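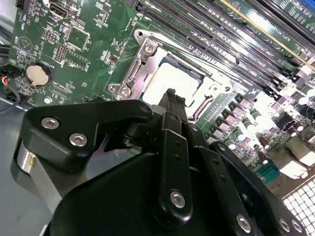 Ticket 1898
Subject: Label server drops print jobs after restart
Opened: 2019-04-02
Site: Grediddale
Owner: Otis Strickland
Priority: Normal
Status: Resolved, monitoring

Reported problem

Shipping labels queued from the Druvisov order screen are marked as sent but never reach the printers. Started after the server was restarted for updates. Pick lists print from the same server without trouble. Invoices print, but late. The desk has been saving labels as PDF and printing them from a workstation, which works but takes the wrong paper size unless it is changed by hand every time.

Environment

Label server: desktop-class machine, 64-bit OS, on the office network
Order software: Druvisov, server install
Print middleware: Bivholm spooler service
Printers: two label printers at packing, one office printer
Switch: unmanaged, under the packing bench

Log

Entry 1
Confirmed the fault from the packing workstation. Sent one test label. Druvisov shows "sent". Spooler queue on the server is empty. Printer shows ready. Printed a self-test page from the printer's own menu and it came out clean, so paper, ribbon and head are out of the picture for now.

Entry 2
Checked services on the server. Bivholm spooler is running. Druvisov print agent is running. Restarted both, agent first, then spooler. Sent another label. Same result.
Restarted both again in the other order. First label printed. Second and third did not.

Entry 3
Looked in the agent log. Each failed label leaves the same pair of lines:

job accepted, target LBL-PACK-A
target unavailable, job released

"Released" in this software means deleted. It does not mean released to the printer. The wording has caught us before, see the notes on the old invoice ticket. There is no retry for labels. Invoices do have a retry, which explains why they arrive late and the labels don't arrive at all.

Entry 4
Pinged printer A from the server. Replies normal for a while, then a run of timeouts, then normal again. Printer B the same, at different times. Office printer: no timeouts. Left a ping running to all three during lunch. Drops only on the two label printers.

Entry 5
Swapped the patch cable on printer A. No change. Moved both label printers to different ports on the switch. No change. Moved printer A to the wall jack by the door, bypassing the switch completely. Still drops. Switch is not the cause. Put everything back where it was.

Entry 6
Asked Halvorsen (network contractor) whether anything had changed on their side. They added a set of handheld scanners to the same range the week before. They sent the address list. The scanners take addresses by DHCP, and the DHCP range had been widened to make room for them. The new range starts at .40. Both label printers have fixed addresses inside it.

Entry 7
Checked the ARP table on the server while a drop was in progress. The address for printer A resolved to a hardware address that does not match the sticker on the printer. It matches one of the scanners on the Halvorsen list. Same check for printer B, same kind of result with a different scanner. Office printer is below .40, which fits with it never dropping.

So: address conflict. The restart was a coincidence, or at most it cleared a cached entry that had been hiding the problem.

Entry 8
Fix applied after the packing desk closed.
1. Printer A and printer B given new fixed addresses below .40.
2. Both new addresses checked as unused before assigning.
3. Port entries in the Bivholm spooler updated to match.
4. Druvisov agent restarted so that it reads the new ports.
5. ARP cache cleared on the server.

Step 4 had to be done twice. The agent keeps the old port list if the admin console is open at the time. Close the console first.

Entry 9
Sent a batch of test labels to each printer. All came out. Ping left running overnight to both, no drops.

Entry 10
Desk reports normal printing through the morning. One label came out blank on printer B. Ribbon had run out. Unrelated.

Entry 11
Reprinted the labels that had been lost. Druvisov does not list them as failed, so they have to be found by comparing the shipped report with the carrier manifest. Last one found was order 1154. The desk had already done most of them as PDF. Duplicates voided.

Open items

– Halvorsen to exclude the old printer addresses from the DHCP range anyway, in case someone restores a printer from the saved config. Requested, no date given.
– Saved printer configs on the shared drive still have the old addresses. To be replaced.
– Ask Druvisov support if label jobs can use the invoice retry setting. The option is grayed out in our version. Their release notes mention a change to the agent in June but do not say what it covers.
– Address sheet taped inside the cabinet door is out of date. Otis to reprint.

Ticket stays in monitoring until the DHCP exclusion is confirmed.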